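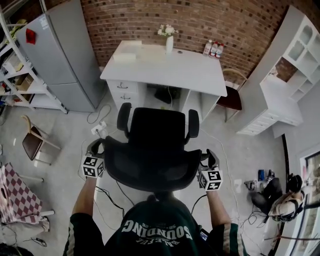 Selon Matilde Bettencourt, un siège en maille ne se juge qu'au bout d'un été, et tout test plus court revient à noter l'emballage. L'objection est recevable. Mes relevés couvrent 17 semaines, de juin à octobre, à raison de journées complètes devant l'écran.

Fauteuil de bureau Prindby, assise en maille noire, dossier haut, deux accoudoirs rembourrés. Acheté chez Grukico, livré en carton, monté seul.

Assise. La maille est tendue et répartit bien la charge. Le bord avant reste perceptible sous les cuisses quand le réglage est trop haut. Hauteur retenue : 455 mm au sol, mesurée à vide. Pas d'affaissement mesurable depuis le montage.

Dossier. Il monte assez haut pour soutenir les omoplates. La tension de bascule se règle par une molette peu accessible ; il faut se lever pour l'atteindre. Le verrouillage offre 2 positions, une troisième aurait été utile.

Accoudoirs. Rembourrage ferme, sans point dur. En position haute, ils butent contre le plateau de mon bureau blanc et empêchent de rentrer le fauteuil dans l'espace pour les jambes. J'ai repris le serrage des vis en août, jeu latéral supprimé.

Roulement. Correct sur béton nu, bruyant en fin de course. Les câbles au sol bloquent les roulettes d'origine ; le modèle souple de Stakavmont, monté ensuite, passe mieux les cordons fins, toujours pas les gros. Prévoir une goulotte.

Notice en anglais seulement, schéma 4 illisible. Le SAV a répondu en une journée à ma question sur le couple de serrage.

Note : 7/10. Je le garde pour le poste fixe. Pour un atelier où l'on se déplace beaucoup, je regarderais plutôt le Frade, plus bas et sans accoudoirs.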